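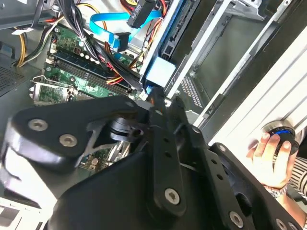
Gallery: Teaching by Demonstration at the Linia Workshop

The Linia Workshop studies how people can show a robot a task, either by guiding the arm by hand or by operating it from a remote station. The pictures in this gallery come from the desktop computer series, in which operators work inside an open case and the arm's movements are recorded for later training. The series is directed by Azadeh Ansari and is carried out with the support of the Elasano Foundation.

View from the wrist camera
The black gripper reaches into an open desktop case. A dark blue memory module is seated in one of the slots on the green motherboard, with a bundle of black cables crossing the board. At the right, a person's hand holds a black cylindrical object with a blue ring against the white panel.

About the series
The desktop computer series contains 709 demonstrations, of which 90 were made by guiding the arm by hand. The remainder were made by remote control. Each operator completes a training period before contributing to the collection, and every demonstration is reviewed by a second member of staff.

Cables are among the more difficult parts of this work. They shift when touched and may hide a connector from the wrist camera. Operators are asked to move slowly near wiring and to stop the recording if a cable catches on the gripper.

Access and use
Pictures in this gallery may be reproduced for teaching purposes with credit to the Linia Workshop. Requests for larger copies, or for access to the recorded demonstrations, should be addressed to the workshop office. Visits by school and university groups resume in January.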